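Home » Student Robotics Club » Godier Gripper Set-Up Guide » Section 4

4. Checking the grip before a practice run
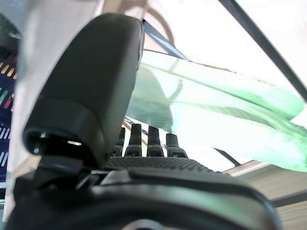 The kit sheet says a fresh Godier gripper is ready to use out of the box. Our club has yet to meet one that was. Plan on almost 40 minutes for this section, whatever the sheet claims.

1. Switch off the arm and wait for the status light to go out.

2. Wipe the grip pad with a dry cloth. Skip the cleaning spray that Skaseo sells. We tried it for a semester and saw no difference.

3. Check that each finger is seated and doesn't wobble. Tighten by hand only.

4. Power up and open Grituser. Load profile 324 – the default profile closes too hard for thin or bendy items.

5. Set closing force to 51. The "auto" button is supposed to find this number for you. Write down what it gives you and decide for yourself.

6. Close and open the gripper 2 times with nothing in it, then try a thin plastic sheet.

Note: The wrist camera sits very close to the fingers, so they will take up a lot of the view. Moving the camera won't fix this and will throw off the calibration.

CAUTION: Keep hands clear while Grituser is connected. The pause button is not an emergency stop, even though it is red.

If the grip still slips, go to Section 5. The Hsiao adapter is often suggested online as a cure. Try the steps there before spending club money on it.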